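The Long Way Round to Lernetdale

I finished it on Wednesday night, well past the hour when sensible people have put the lamp out, and I have been wanting to talk to someone about it ever since. My sister doesn't read romances (she says she does, but she reads the last chapter and then tells me it was lovely), so I'm afraid it falls to you.

The book is The Salt Road to Lernetdale by Ieva Šimkus, the first in what is meant to be a long series, and it was lent to me by Dimas Sitompul from my old evening class, who has never once steered me wrong. He handed it over in a carrier bag with the words "give it until they get to the ferry", and I did, and he was right, although the ferry is a good long way in.

The story goes like this. Pilla is the younger daughter of a salt merchant, sent over the mountains in the year 1456 to marry a man she has met only once, at a funeral. Her guide is Jitach, who used to be a soldier and now mostly mends harness and says very little. You know perfectly well what is going to happen, and so did I, and I still sat there with my tea going cold waiting for him to take his glove off and help her down from the cart. It takes him 128 pages! I counted back afterwards to be sure.

What I liked best was how slow it was allowed to be. There is a whole chapter where they are stuck at an inn because of the mud, and all that happens is that Pilla learns to play a card game, loses, and is cross about it. A lesser writer would have had bandits in by the second paragraph. Šimkus does get round to bandits later, and I have to say they are the weakest part of the book -- they talk like bandits in a pantomime, and one of them has a speech about honour that I skipped. 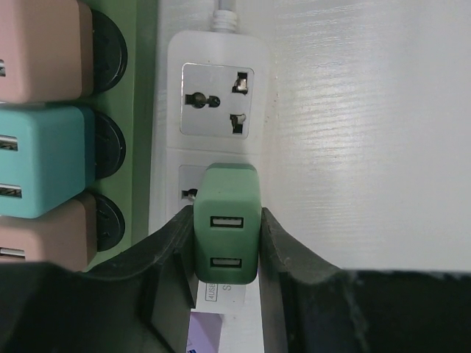
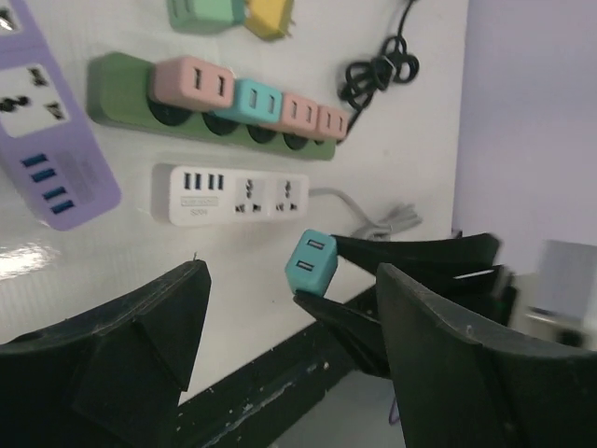

The man Pilla is supposed to marry is called Lau, and I want to stick up for him. He is usually the part of these stories that gets left on the shelf, a cold fish or a brute, so that we needn't feel bad when she bolts. Lau is neither. He is kind and rather dull and he has had a room painted for her. I read his big chapter on my phone, having bought a second copy that way so I could carry on during my lunch hour, and naturally the battery was down to nothing by the time he opened her letter. I would have given a good deal just then for that little teal charger with its two USB ports, or any socket at all. I had to go back to work not knowing whether he'd be angry, and I was no use to anyone for the whole afternoon.

He isn't angry, by the way. I don't think that spoils it. He folds the letter up and asks whether she had a warm enough coat for the journey, and I had to get up and walk about the kitchen for a bit.

I have a few grumbles. The map at the front doesn't match the route they take, unless I've got it upside down, and the river seems to change sides after the monastery. Jitach's eyes are grey when we meet him and "dark as peat" by the end. And there is a prologue, set a good deal later, which gives away that somebody lives to a great age, so if you pick it up I'd suggest going straight to chapter one and reading the prologue last.

Dimas tells me the second volume is out in October and that it's Lau's book, with a widow in it who keeps bees, and I have already asked for it at the library. At the rate she writes them we should get to the end of the series in 2029, by which time I shall need the large print. He also wants his copy back, and I'm pretending I haven't seen the message, as I'd like to read the ferry chapter once more before it goes.

If anyone has read her earlier ones, do tell me where to start. I've heard there's one about a lighthouse.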